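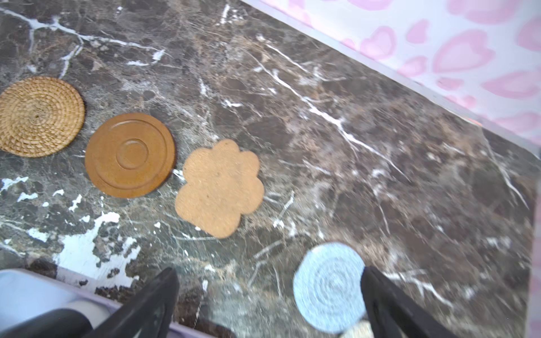
# 第三章 饰面石材的表面处理与日常养护

## 本章学习目标

学完本章后，学生应能够：

- 区分岩石学意义上的大理岩与商品名称中的“大理石”；
- 说明石材的矿物成分、孔隙结构与其耐酸、耐磨、耐污性能之间的关系；
- 识别抛光、哑光、仿古等常见表面处理方式，并判断其适用场所；
- 对室内水平台面上出现的浅色斑痕作出初步分类，提出相应的处理建议；
- 编制一份简明的台面养护说明。

建议学时：课堂讲授与实习合计 34 学时，其中实习部分安排在 8 月的集中实训周内完成。尚未修完第二章“岩石的分类与识别”的学生，应先补习该章关于碳酸盐矿物的内容。

## 引言

天然石材进入室内装修已有很长的历史，但在相当长的时期里，它主要用于地面、柱身和楼梯踏步。作为家具台面、吧台和洗手台的面层材料大量使用，则是切割与运输成本下降以后的事。使用位置的改变带来了新的问题。地面石材面对的主要是磨损，台面石材面对的则是饮料、油脂、清洁剂、热的器皿和长期摆放的物件。同一块板材铺在走廊里可以多年无须特殊照料，装在餐台上却可能在几个月内失去光泽。

从业人员接到的咨询，多数与板材断裂无关，问的是表面：颜色为什么变了，光泽为什么不均匀，擦不掉的痕迹应当由谁负责。要回答这类问题，必须先弄清材料是什么、出厂时做过何种处理、投入使用后接触过哪些物质。本章按照这一顺序展开。

## 3.1 名称的两种用法

在岩石学中，大理岩专指石灰岩或白云岩经变质作用重结晶形成的岩石，主要矿物为方解石或白云石。在贸易中，“大理石”的范围要宽得多，凡以碳酸盐矿物为主、能够抛光的石材，无论是否经过变质，通常都归入此类，部分蛇纹石质石材也以此名称销售。外观花纹近似的人造板和瓷质板，有时也冠以“大理石纹”的名称。

两种用法并存，容易造成误判。学生在填写材料登记表时，应将商品名称与鉴定结果分栏记录，不得以前者代替后者。

颜色不能作为鉴定的依据。纯净的方解石为白色，含有机质者可呈灰色至黑色，含铁的氧化物和氢氧化物者可呈黄、红、褐等色。深色底上的浅色细脉，在碳酸盐类石材中多为裂隙被后期方解石充填的结果。脉体与基质的硬度和致密程度往往略有差别，抛光时的光泽也不尽一致。脉体密集的板材在加工和搬运中应当格外注意支承方式。

## 3.2 矿物成分与耐酸性

方解石的摩氏硬度为 3，低于普通玻璃和钢制刀具。因此，在碳酸盐类台面上拖动底部粗糙的器皿，即可留下划痕。

方解石遇稀盐酸会剧烈起泡，白云石在常温下反应较弱，研成粉末后反应明显增强。日常生活中的弱酸，例如柠檬汁、食醋、葡萄酒和碳酸饮料，反应虽不剧烈，但足以溶蚀抛光面的最外层，使该处失去镜面反射，呈现发白、发乌的斑块。行业中称之为“蚀痕”。蚀痕是材料本身的缺失，清洗不能使其复原，只能通过重新研磨和抛光加以修复。

深色石材上的蚀痕比浅色石材上更为显眼。这与溶蚀的深度没有必然联系，主要由于漫反射光在深色背景上对比强烈。验收人员在评定损伤等级时，应以触感和光泽度读数为准，避免仅凭目视得出偏重的结论。

## 3.3 白色斑痕的分类

台面上的白色斑痕成因不一，处理方法各不相同。本教材将其归纳如下。

| 类别 | 主要成因 | 表面触感 | 处理原则 |
|---|---|---|---|
| 蚀痕 | 酸性液体溶蚀 | 略涩，无附着物 | 重新研磨抛光 |
| 水垢 | 硬水蒸发后的沉积 | 有薄层附着物 | 机械刮除，禁用酸性除垢剂 |
| 返碱 | 黏结层盐分随水迁移 | 粉状，可擦去后复现 | 先查明水源，再行清理 |
| 防护剂残留 | 涂布过量或未及时擦除 | 蜡质或发黏 | 用配套溶剂去除 |
| 天然浅色斑块 | 矿物成分差异 | 与周围一致 | 无须处理 |

最后一类尤其值得重视。天然浅色斑块属于石材的固有特征，形态可以十分不规则，有时与人为污损难以区分。仅凭一张照片判断成因是不可靠的，必须配合触摸、侧光观察和小范围试擦。试擦应选在不显眼的位置，先用清水，再用中性清洁剂，每一步都要等待表面完全干燥后再作记录。

## 3.4 隔离物的选用

在台面与器皿之间放置杯垫或隔热垫，是成本最低的防护措施。杯垫的材质应与使用条件相适应。

藤编等植物纤维杯垫质地较轻，不易划伤抛光面，缝隙有利于空气流通，但不能阻挡液体下渗。如有饮料洒落，应立即移开杯垫并擦干台面。带有凸起边缘的杯垫能够容纳少量冷凝水，适合盛放冷饮的杯子，积水应及时倒掉。陶质和石质杯垫耐热性好，但硬度可能高于台面，底部须加软质衬垫。

无论采用何种材质，都不宜将杯垫长期固定在同一位置。台面受光照和清洁的程度不同，被遮盖的部分与周围会逐渐形成色差。

## 3.5 案例：普雷瑙（Prenau）会馆吧台

以下案例贯穿全章，后续各节的练习均以此为基础。

普雷瑙会馆底层设有一处深褐色碳酸盐石材吧台，由莱里茨（Leritz）石材行供板，表面为高光抛光，出厂时涂有渗透型防护剂。启用后，管理方使用沃斯托（Wosto）牌浴室除垢剂进行日常擦拭。不久，吧台外侧出现片状发白，光泽度由验收时的 73 光泽单位明显下降。管理方认为板材存在质量缺陷，供板方则认为属于使用不当。

双方委托伊萨克松（Isaksson）检测所取样。检测结果表明，受损区域的表层存在溶蚀，内侧长期置放托盘的部位光泽基本完好。检测报告建议停止使用酸性产品，对外侧台面进行分级研磨，最后一道磨料选用 2000 目，抛光后重新涂布防护剂。

请在阅读后续各节之前，先就以下事项写出初步意见，留待本章末对照修改：

1. 供板方在交付时应当提供哪些书面资料；
2. 管理方的清洁规程中缺少哪些内容；
3. 托盘部位光泽完好这一事实，对责任认定有何意义，又有何局限。

## 本章术语

**光泽度**：在规定入射角下，试样表面镜面反射光量与标准板镜面反射光量之比，以光泽单位表示。

**渗透型防护剂**：进入石材孔隙并降低其吸水、吸油能力的制剂，表面不形成连续薄膜，不能防止酸性溶蚀。

**返碱**：可溶性盐类随水分迁移至石材表面并结晶析出的现象，亦称泛碱。

**细脉**：充填于岩石裂隙中的窄条状矿物集合体。

下一节讨论抛光面的形成机理，以及磨料粒度与最终光泽度之间的关系。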